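Porkau two-arm cell – progress report for May
Prepared by Naa Quaye for the Trostov program office

Summary

Work on ring and key handovers continued, but we lost time to a gripper fault on the second arm. The fault is understood and a temporary fix is in place. We are asking to move the milestone 3 review back to the end of next month.

Status of the trials

The plan called for 447 handover trials in this period. We finished 400. The rest were put off when the cell was shut down for inspection. Key bunches remain the harder of the two object types, as the rings swing and the second arm has to wait for them to settle. 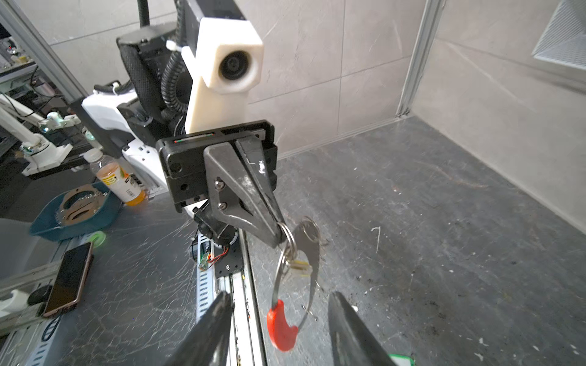 Key bunch held by its split ring during handover work in the Porkau cell.

What went wrong

Partway through the period the second arm began closing past its force limit. The controller reported a normal grip each time, so the first few cases were logged as object slips. Zuweira Annan went back through the motor current logs and found that the limit had been reset to its default after the Phí software update. The default is meant for a stiffer finger. One fingertip pad split and had to be replaced.

There was a safety side to this as well. During one of these closures an operator pressed the stop button, and the second arm held its grip with motor power still on. It should have gone limp. There was no injury. We stopped all work in the cell that afternoon and reported it to the site safety office.
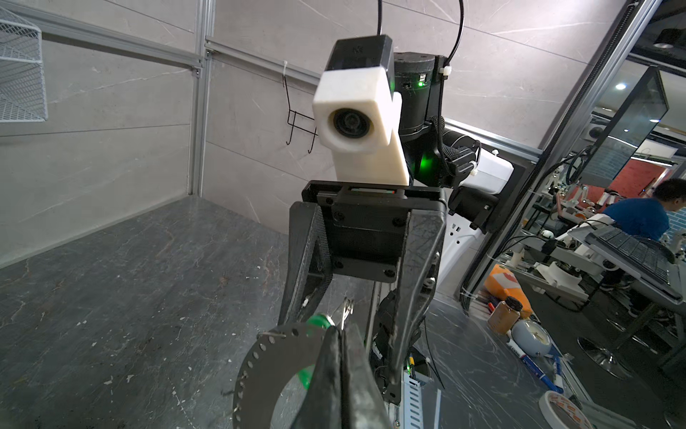
The stop circuit was rewired so that both grippers lose power together. We then ran 85 stop tests, with and without a load, and all of them passed. The force limit is now checked at startup and the arm will not move if the value is wrong. This check is a script of our own – a proper fix has to come from Jurkomness, who maintain the controller, and they have not given us a date.

Trials restarted at reduced speed.

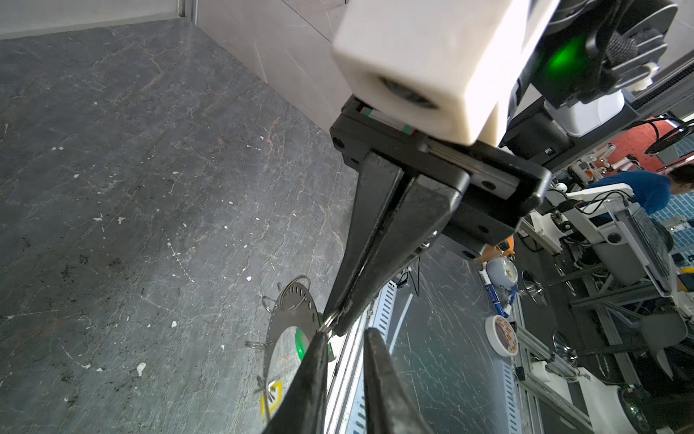

Slotted disks with rings attached stay in the test set. Two-arm contact on thin parts is where too much force does the most harm, and we want those results before going back to full speed.

Costs and next steps

Spare pads and wiring came to 3000, taken from the maintenance line. No extra money is requested. Zuweira will repeat the trials logged as slips, and the revised risk assessment will go out with the next report.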